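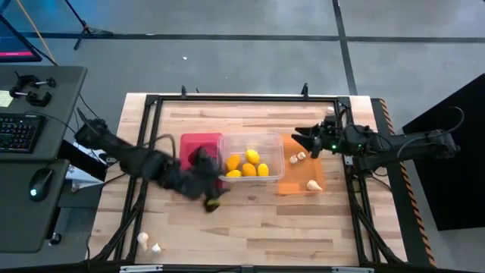

Left arm sweeping in toward the middle, right arm waiting above the garlic tray.

Two-arm sorting bench: left arm drops things short whenever the right one moves
Asked by Woo-jin Myung, Jun 10, 2018

I'm building a two-arm sorting bench in a shared workshop. Wooden top, black extrusion around it, one arm bolted to each side. The job is to put pretend groceries in the proper containers: lemons in the clear one, garlic in the orange tray. My nephew could do it at two, but he wants paying in biscuits.

Each arm works fine alone. Run them together and the left one lets go early, nearly always when the right one starts or stops. The lemon lands on the rim, has a think, and rolls off. Slowing the left arm down helps a bit, but then I could do the dishes between lemons.

Both arms are on one Herna supply, and both get their moves from the same script. I've swapped the left gripper motor and re-tightened everything that has a bolt in it. I'd prefer not to buy a second supply if I'm only guessing. Where would you look first?

Panagiotis Andreadis

Put a meter on the supply at the left gripper, not back at the box, and set it to hold the minimum. Then run both arms. I had the same thing on a smaller build and the voltage at the far end sagged every time the other shoulder got going. The gripper motor browned out for an instant, lost its grip and came back as though nothing had happened.

If yours dips, you don't necessarily need a second supply. Run a separate, thicker pair of wires to each arm straight from the terminals, instead of feeding one arm through the other. Mine was daisy-chained because it looked tidy. It did look very tidy.

Also check whether your script logs motor errors or just swallows them. Mine had swallowed 1,369 of them over one January, all low voltage, without a word to me.

If the meter shows nothing, start the right arm around 900 milliseconds after the left and see if the early drop moves with it. If it does, look at the script. If it stays put, look at the bench, which may be flexing. Extrusion corners are only as stiff as the brackets — and the person who did up the brackets.

Antigoni Karamanlidis

Have you tried real lemons? They're heavier so they might not roll as much.

Shih-chieh Su

Panagiotis has it, I'd say. One small thing to add: look at where the left arm's cable goes when it reaches for the middle. On mine the cable pulled tight at full stretch and tugged the gripper plug half out, and a shake from the other arm did the rest. A bit more slack and a cable tie at the wrist sorted it.

I wouldn't bother with real lemons. We did a week with real onions at our place and the bench still smells.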